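Zirby Crowd Rail CR-60

Home > Crowd & Queue > Interlocking Barriers > Temple, Festival & Procession

Item no. CR-60
Sold each or by the pallet (40 per pallet)
In stock at Prarkonum warehouse. Ships LTL freight only, no parcel.

Steel interlocking barrier for religious sites, processions, street festivals, anywhere police or stewards need a line that holds. Hook-and-sleeve joint on both ends. No tools. Two people can run a straight line pretty quick once they get the hang of it, corners take longer.

Made by Fitell to our spec. Same rail we've carried since we dropped the old flat-foot model. If you still have flat-foots they DO NOT hook to the CR-60, you need the adapter sleeve (item CR-AS, sold separatly).

Specs
Height: 40 in
Weight: 60 lb per rail
Finish: hot-dip galvanized
Feet: bridge foot standard, removable
Bars: vertical, welded both ends
Colors: galvanized only. Powder coat by quote, allow extra time

What people use it for
Separate entry and exit lines at a shrine gate. Shoe-stand queues. Keeping a procession route clear on a narrow street. Holding two crowds apart when two events land on the same day and the city wants a gap between them. For that last one order double and run two parallel lines with a walkway for officers in the middle. One line gets leaned on.

Not a vehicle barrier. Will not stop a car, will not slow down a truck. See Vehicle Control page.

Bag check tables, hand-wand stations and sign frames are on their own pages. Sign frame clips on the top bar, takes a letter or tabloid insert, three scripts fit OK on tabloid if you keep it short.

Ordering
Min order 10 rails. Over 3000 pieces please call, we have to book the truck.
Largest single order out of this warehouse so far was for a September festival, went out in three loads, so big jobs are fine, just give us notice.
Rental: yes, inside 161 miles of Prarkonum. Past that it's purchase only.
Returns on unused rails, 40 days, you pay freight. No returns on powder coat.

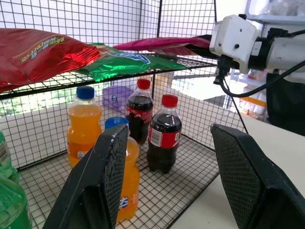

Rathnayake

Setup notes, read these before the truck shows up:

Lay rails out flat along the line first, then stand them up. Start at the fixed end (wall, gatepost) and work out. Every hook goes all the way down in the sleeve, if it's sitting high the joint will pop when people push.

Leave openings for ambulance and wheelchair access. Your local police or fire office will tell you how wide, ask them and not us.

Soft ground: swap bridge feet for flat plates, item CR-FP. Hills, put the hook end downhill.

Storage: stack on the cart, 40 max. Strap it. Galvanized can sit outside but keep the sleeves out of mud, they pack up and then nothing fits.

Replacement feet and hooks ship from stock. Have the item number off the tag on the bottom bar when you call.

Page updated November 11, 2018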